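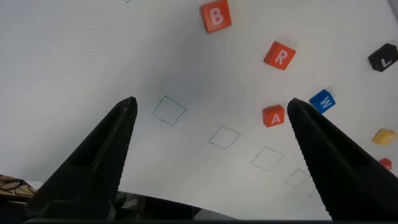
Chapter 4
Putting Letters in Their Places

Before a child can write a word, the child must understand that a word has an order. The letters stand one after another, and each letter has its own place. For adults this is so natural that we forget we once had to learn it. In this chapter we look at a simple way to practise order with small blocks and squares drawn by hand on a table.

The method was first used by Ulla Niskanen in the preschool class at Endholm. She began one January with very little: a pen, a white table and a bag of toy blocks. She drew a short row of squares and asked the children to put one block in each. She wrote later that "the square asks the question and the block gives the answer".

The squares do not need to be drawn with a ruler. A line which is a little crooked does no harm, and the children often like to draw the squares themselves. It is more important that each square is somewhat larger than the block, so that small hands can succeed. The row may also be slanting. Then the teacher can see if the child follows the row itself or only the edge of the table.

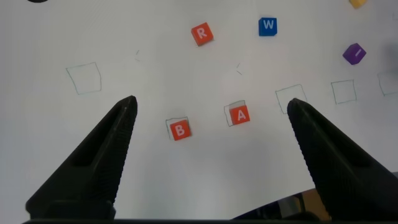
When letters are used, we must decide what we call a correct answer. Two questions should be kept apart. The first is whether the right letter has gone to the right square. The second is how well the block sits inside the lines. A child may choose an A or a B without any doubt and still leave it a little to one side, so that a part of the square stays empty. This child has understood the order. The exact placing belongs to the training of the hand, and it is treated in the next chapter.

In the same way, a block which sits very straight in the wrong square shows a steady hand, but the order must be practised again.

Words to know in this chapter: order, outline, row, to place, offset.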